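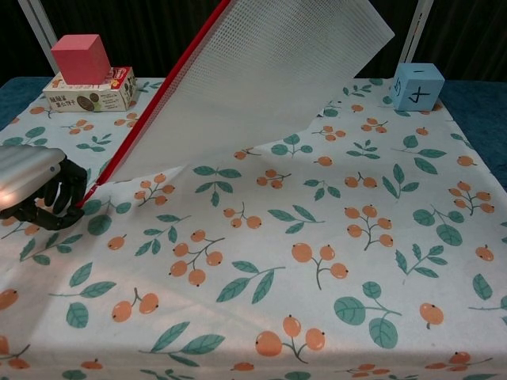

로봇 손은 한 번에 다 사는 게 나을까요, 나눠서 사는 게 나을까요?

저희는 나눠서 사기로 했습니다. 올해는 한 세트만 들이고, 나머지는 가을에 작업 기록을 보고 다시 정합니다.

결론부터 적었으니 이제 좀 편하게 풀어 볼게요. Pekodach 작업실의 내년 장비 계획이 드디어 정리됐습니다! 지난 3월부터 붙잡고 있던 표인데, 고치고 또 고치다 보니 처음 만든 칸이 거의 남아 있지 않네요. 제가 이 소식란을 맡은 뒤로 예산 얘기만 벌써 세 번째라 읽는 분들도 지겨우실 것 같지만, 이번에는 정말로 확정된 내용입니다.

저희가 로봇에게 시키는 일은 대부분 흐물흐물한 물건 다루기예요. 식탁보 위에 놓인 얇은 반투명 시트의 끝을 검은 손가락으로 집는 것 같은 일이요. 말로 하면 참 싱거운데 장비를 고르는 입장에서는 제일 까다로운 작업입니다. 딱딱한 큐브 하나 집는 거라면 값싼 집게로도 어지간히 되거든요. 그런데 작은 구멍이 촘촘한 얇은 시트는 가장자리가 손끝에 제대로 걸려야 하고, 밑에 깔린 천까지 같이 딸려 올라오기도 합니다. 그래서 견적을 받을 때 저는 들 수 있는 무게보다 손끝 이야기를 훨씬 오래 물어봤어요. 전화받으신 분이 무게는 안 궁금하냐고 되물으실 정도였습니다.

후보는 둘이었습니다. 하나는 Ruvley에서 파는 다섯 손가락짜리 손이고, 다른 하나는 Musia의 세 손가락 모델이에요. 가격만 보면 Musia 쪽이 확실히 편합니다. 처음에는 저도 그쪽으로 마음이 기울어서 표에 색칠까지 해 뒀어요(노란색으로요). 그런데 소모품 목록을 받아 보니 얘기가 조금 달라지더라고요. 손끝 패드를 낱개로 팔지 않고 묶음으로만 파는데, 저희가 쓰는 속도로는 묶음 하나를 뜯어 놓고 한참을 묵혀야 합니다. 고무는 오래 두면 굳으니까 그건 좀 아깝죠.

Ruvley는 본체가 비싼 대신 패드를 필요한 만큼 살 수 있고, 손가락 하나만 떼어서 수리를 보낼 수 있습니다. 저는 이 점에 제일 점수를 줬어요. 작년에 쓰던 손은 손가락 하나가 말썽을 부려도 통째로 보내야 했고, 그동안 작업대가 놀았거든요. 달력에 빈칸이 죽 이어지는 걸 보고 있으면 속이 꽤 쓰립니다. 그래서 이번 계획서에는 수리 기간에 멈추는 시간도 비용으로 적어 넣었습니다. 숫자를 넣고 나니 두 모델의 차이가 생각보다 많이 줄어들었어요.

금액도 조금 공개할게요. 내년 장비비 가운데 본체와 설치에 잡힌 비율이 70퍼센트입니다. 남은 돈으로 소모품, 케이블, 수리 예비비를 모두 해결해야 해요. 빠듯하죠. 처음 초안에서는 예비비가 거의 없었는데, 그건 제가 우겨서 살려 냈습니다. 손끝 패드는 첫 주문에 50개, 여기에 시험용 천과 시트류를 사는 돈이 233만 원입니다. 천 값이 왜 이렇게 많이 드느냐는 질문을 회의 때마다 받는데요, 두께와 뻣뻣함이 다른 것을 골고루 갖춰야 하고 자꾸 집고 당기면 금방 늘어나요. 늘어난 천으로 계속 시험하면 예전 기록과 비교하기도 어렵습니다. 다이소에서 해결되는 것도 제법 있지만 전부는 아니에요.

작업대는 새로 사지 않습니다. 이 대목은 의견이 많이 갈렸어요. 높이가 조절되는 새 작업대가 탐나긴 합니다. 저도 카탈로그를 몇 번이나 열어 봤는지 몰라요. 하지만 지금 쓰는 탁자에 무늬가 다른 식탁보를 바꿔 가며 까는 것만으로도 당장 필요한 조건은 꽤 만들 수 있어서, 작업대는 다음 해로 넘겼습니다. 조명은 반반입니다. 금속 부분에 빛이 세게 맺히는 게 늘 신경 쓰여서 확산판만 먼저 사고, 등 자체는 그대로 쓰기로 했어요.

소프트웨어 쪽은 내부에서 Yusuf라고 부르는 기록 관리 프로젝트에 맞춰 갑니다. 장비마다 사용 시간과 고장 내용을 한곳에 모으는 일인데, 지금까지는 제각각인 엑셀 파일에 흩어져 있었어요. 어떤 파일은 날짜가 없고, 어떤 파일은 "손 이상함"이라고만 적혀 있고요(범인은 저일 가능성이 높습니다). 가을에 추가 구매를 결정할 때 이 기록을 근거로 쓰기로 했으니, 이제부터는 저도 성실하게 적어야 합니다. 기준은 사용 시간 200시간이에요. 그만큼 돌려 본 다음에 패드 교체 횟수와 멈춘 시간을 보고 두 번째 세트를 살지 말지 정합니다.

빌려 쓰는 방법도 알아보긴 했습니다. 석 달 단위로 빌려 주는 곳이 있어서 꽤 솔깃했는데, 손목 연결부가 지금 쓰는 팔과 맞지 않아 어댑터를 따로 깎아야 한대요. 빌린 장비에 맞춘 어댑터를 제 돈 주고 깎는다니 뭔가 손해 보는 기분이 들어서 접었습니다. 혹시 비슷한 계획을 세우는 분이 계시면 견적 요청하실 때 연결부 규격부터 꼭 물어보세요. 저는 그걸 맨 마지막에 물어보는 바람에 메일을 처음부터 다시 썼습니다.

발주는 1월에 나갑니다. 납기는 아직 확답을 못 받았고, 설치하는 동안에는 작업대 하나를 비워야 해서 그 기간의 예약은 받지 않을 예정이에요. 이미 예약하신 분들께는 따로 연락드릴게요. 중고로 내놓을 부품 목록도 만들고 있습니다. 손목 커버와 남는 케이블, 쓸 만한 공구 몇 가지가 들어가고, 상태가 애매한 모터는 뺄까 말까 고민 중입니다. 필요하신 분은 작업실 입구 게시판에 쪽지를 붙여 주세요. 메일보다 그쪽을 제가 더 자주 봅니다.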